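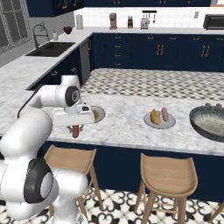
Two thousand dollars a year is a lot of money for a kitchen you can't eat in, a reader wrote to us after we mentioned Trirkine in September, and would we please find out what a person gets for it.

We have now spent enough time with it to answer. Trirkine is a subscription from Wudenetti, a small software outfit in Hernon that used to make planning tools for people who install cabinets. It sells kitchens that exist only on a computer, along with a robot arm to put in them and a list of chores for the arm to do. The customers are companies that want an arm to handle food or clear a counter, and would like it to drop its first few hundred sausages somewhere that doesn't need mopping.

The basic plan costs $2,000 a year for one seat. That buys 200 kitchens, 900 objects to scatter around them, and the chores. A chore is a short written order, such as moving a sausage from the counter to a plate, plus a rule for deciding whether the arm managed it. You bring your own control software, plug it in, and watch. Most of what we watched was sausage-related, for which we have only ourselves to blame. There is a whole category called Breakfast, and we opened it first and stayed.

The cabinet-planning past shows. These are kitchens for people who have opinions about drawer pulls. The one we used most had a marble island, navy cabinets with gold handles, patterned tile underfoot and a pair of light wood stools pulled up as if somebody might be over shortly for coffee. It is a much nicer kitchen than any we have rented. Wudenetti says the decoration has a purpose, that an arm trained against plain gray boxes gets confused the first time it meets a busy floor, and we believe that. We also believe the company had a very large library of drawer pulls and was looking for something to do with it.

Setup took us a morning. The installer wants a decent graphics card and says so politely, then says so again less politely. Once it is running you pick a kitchen, pick an arm, pick a chore and press a green button. The objects come down onto the counters with a faint bounce. In one run a bread roll kept on bouncing, left the island, crossed the room and came to rest under the window, and the arm, which had been told to fetch it, reached in that direction for the remainder of the session. The scoring page recorded this as "incomplete," and we thought that was kind.

Physical behavior is otherwise the best thing in the package. Food is hard to fake. A block is a block, but a sausage is curved and slippery and rolls in a direction it seems to have chosen in advance. Trirkine lets you set how slick an object is and how much it gives when squeezed, and the difference matters. On the default setting our arm could pinch a sausage by one end and carry it hanging straight down, like somebody removing a sock from a dog. With the slickness turned up it lost its grip over and over. With the softness turned up it held on well, and we were glad there was no sound.

Bread is less convincing. The rolls look good and are as hard as doorknobs. Wudenetti told us softer bread is coming and declined to say when. Liquids are not offered at all, so the coffee maker is there for company. Doors and drawers open in some kitchens and are painted on in others, and the catalog doesn't tell you which until you've sent an arm to pull on one. We would like a small mark next to the ones that work. We asked. It is on a list.

The other matter is scoring. Each chore ends in a pass or a fail, and the rules can be literal. "Sausage on plate" means touching the plate and nothing else. Our arm set one down with its end propped on the roll that was already there, a placement any diner would have accepted, and was failed for it. You can loosen the rules in a settings file. The file is well commented, and one of the comments reads "sorry."

Does any of this carry over to an arm bolted to a real bench? We couldn't test that, as we don't have one and the landlord has been clear. Rugemalira, a catering equipment maker that has been on the service since the early version, told us it ran 2,000 trials of a plate-loading chore in Trirkine before trying the same chore in its workshop. The first real attempts went worse than the screen had promised. The company put most of the trouble down to lighting and to real plates being a bit greasy, added both to its settings, and went back for another round. It says the second visit to the workshop was calmer. It did not offer us a pass rate, and when we asked for one the reply praised the customer support.

Customer support is in fact good. We wrote in with a question at four in the afternoon and had a useful answer before dinner. We wrote in again with a complaint about the bouncing roll and got back a fix, along with a request for the recording, which had apparently become popular in the office.

A few practical notes for anyone thinking of signing up. The yearly fee covers one seat, and a second person costs the same again, with no discount for sitting next to each other. Adding your own objects is allowed on the basic plan, and works well if you already have decent 3D models of them. If you don't, Wudenetti will make them for a fee it quotes case by case. We asked for a quote on a waffle and are still waiting. Kitchens can be rearranged, but only within limits: stools and small appliances move freely, counters stay where they are, and the sink is going nowhere. You can swap in a different arm if you have the right kind of model file, and the instructions for doing so are clear up to the last page, where they become a forum link.

There is a trial. It runs for a month, includes a handful of the kitchens and most of the Breakfast category, and asks for a card number up front. Canceling takes one click and a survey. The survey wants to know which cabinet color you liked best.

To our reader's question, then. A shop with an arm on order and a few weeks to kill before it arrives would get its money's worth, provided the job involves solid things on flat surfaces. A shop that needs to pour or stir, or butter anything, should hold off. For one person who is curious, the trial is plenty, and the fee would cover a great many real sausages, with enough left for a plate.

Wudenetti says the next update will add outdoor grills. The company's notes mention wind.

Home & Counter > Gadgets > Robots > News

Get the week's kitchen tech in your inbox. Enter your email to subscribe. By signing up you agree to our privacy policy.

Contact us | Corrections | Advertise | All rights reserved | Back to top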